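### 4.2 Clear drawers and the habit of putting things back

We came to the small plastic organizers rather late in the study, and I will admit that we had not expected to grow so fond of them. Of the 26 households that kept a diary for us, most owned at least one stack of see-through drawers, and people wrote about theirs with real affection (one diary gives two whole pages to buttons!). Softić and Tavares, who read every entry, noticed how often the word "glance" came up — a glance for the spare fuses, a glance for the good scissors.

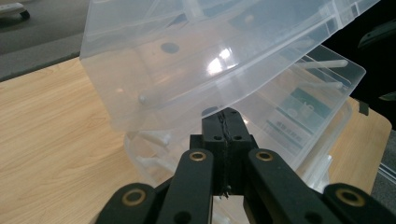
**Figure 3.** A transparent drawer tilted forward above a stacked clear organizer on a light wood-grain table.

Frosted plastic gives up a little of that ease, and the diaries are divided on whether it matters. Seven households told us they liked the softer look and didn't mind opening a drawer to check, while others ended up writing labels, usually in December when the gift tags and ribbon came out and everything got shuffled. Schwerdtfeger has argued for labels from the start, and we now lean her way for any drawer that holds more than one kind of thing. We return to labels in Section 5, where Halilović goes through the wording people chose.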